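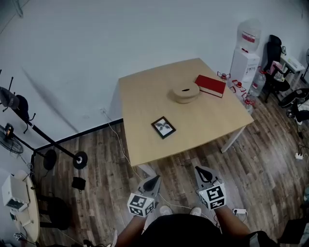
Page last changed: April, 16:20 (3 edits)

Nernilstead Neighbours Help > Home > Small rooms and workrooms

Power strip and cable across the floor in a back room, table has to stay in the middle. What do people do?

Asked by quillback

Quick one as I'm meant to be out the door. Rented room, use it for sorting and packing up small bits for people (books, little framed prints, boxes, that sort of thing). Square table, light wood top, white legs, stands in the middle of the room and it needs to stay there, I work from every side of it. Dark plank floor, white walls.

Trouble is the cable. Comes out from under the table and goes over the floor to the power strip, white on dark so at least you see it, but I've caught my foot on it 3 times this month and last time nearly took a tray of stuff with me. There's a second strip over by the wall under the fan. Then the water dispenser on the back wall, bottles on the floor next to it, and the printer or whatever it is on its little side table by the office chair. So everything that wants a plug is round the edges and the one thing that wants a lead is in the middle. Typical.

Things I can't do:
- drill the floor or the walls (lease)
- tape on the planks, landlord had a fit over tape marks in the hall
- move the dispenser, the delivery chap wants it where it is

Also, seperate question but same room. The coat rack. Black one, curved hooks, round heavy base. I hang a cap and one other thing on it and it never feels right, I keep waiting for it to go over. It's near the standing fan. Is that just how they are or have I got a duff one?

Budget is not much. Would rather not buy a rug that slides.

Thanks in advance, will check back tonight

3 answers

Answer from Gergely Gulyás
Marked as helpful by the asker

Did the same room more or less, over the old Boros shop, so:

Cable first. You want a floor cable cover, the low rubber sort with a slit along the bottom. No tape, no screws, it just lies there under its own weight. Get one in black or dark brown for a dark floor. White one will look grubby in a week. Measure from the table leg to the strip and then add a bit, they curl at the ends when new. Leave it flat in a warm room overnight before you put the lead in or you'll be chasing it round the floor.

Change the route as well. Don't go straight across, go from the table leg to the nearest wall by the shortest way and then along the skirting. Longer lead but you only step over it in one place. Pick the side you walk on least. If your dispenser is at the back right then you're going to and fro there all day, so not that side.

Under the table: velcro straps round the leg. Run the lead down the inside of the leg, strap near the top, strap near the bottom. Then if somebody does kick it the pull goes on the leg and not on whatever's plugged in. Costs pennies. White straps on white legs and you'd hardly see them.

Strips. Two on the floor and water in the same room, I'd get both of them up. The one under the fan could sit on the lower part of the side table if it has one, or stand it in one of those lidded cable boxes. And keep the one near the dispenser side well away from those bottles. A bottle goes over, water finds the lowest thing, lowest thing is your power strip. Bottles in a crate or up on a shelf. I had a jug change go wrong once and it went everywhere, under the table, under the chair, the lot.

Do not plug one strip into the other. You didn't say you had but people do.

Coat rack: give it a wobble and feel if the pole turns in the base. Mine had a bolt underneath that works loose, you tip the rack over and there's a nut in the middle of the base. Spanner, quarter turn, done. If it's tight and still leans then the floor is out, planks often are. Felt pad under the low side. Move it a bit away from the fan in any case, you don't want a scarf getting near the grille.

Comment from quillback: the nut!! it was loose. thank you. Have ordered the rubber cover in black, will see about the route at the weekend

Comment from Gergely Gulyás: Good. Check the nut again in a month, they creep

Answer from jamus_lane

rug

Comment from quillback: said no rug

Comment from jamus_lane: with a gripper mat under it obv. 486 in the Jamus flats have had one down for years, never moved

Answer from tansy_b

Bit late but adding this as I don't agree with all of the above.

Cable covers are fine if you walk over them. If you wheel over them, different story. You've got an office chair in there, and if that chair ever goes to the table the wheels will stop dead on a rubber hump. Ask me how I know. So if you scoot about, look for the very flat kind, more of a wide strip with sloped edges. Dearer but worth it.

Other way to do it is ask what's really needing power at the table. If it's only one thing and it's only some of the day, could you do that job at the side table next to the printer or whatever it is? Then no lead over the floor at all. We did this at the Nerance room, moved the one plugged in job to the wall and kept the middle table just for laying things out. Few things on it at a time, one box, one book, one frame, clear it, next lot. Much less grief.

Speaking of which, if you're putting framed prints flat on the table like that, put a cloth down first, the backs of frames can have little metal tabs and they do scratch a wood top. Ours is a right mess on one side. And hardbacks are better wrapped before they go anywhere near a tape gun. Sorry, off topic.

Agree about the strips. Agree about the bottles. Full jug is heavy too so make sure there's nothing to trip on between the door and the dispenser, that's the one trip where you can't see your feet.

Bags off the floor too, small ones are worst. Hang them on the rack once it's steady, low down or on opposite sides so it's balanced.

Comment from quillback: hadnt thought about the chair. Is the flat kind ok with no tape?

Comment from tansy_b: ours is, yes. Give the floor a wipe first, dust makes it skate about

Was this page useful? Yes (6) No
Topics: trailing leads, rented rooms, coat racks, work tables
Related: Can I put a printer on a folding side table / Getting tape residue off floorboards / Where to keep spare water bottles in a small office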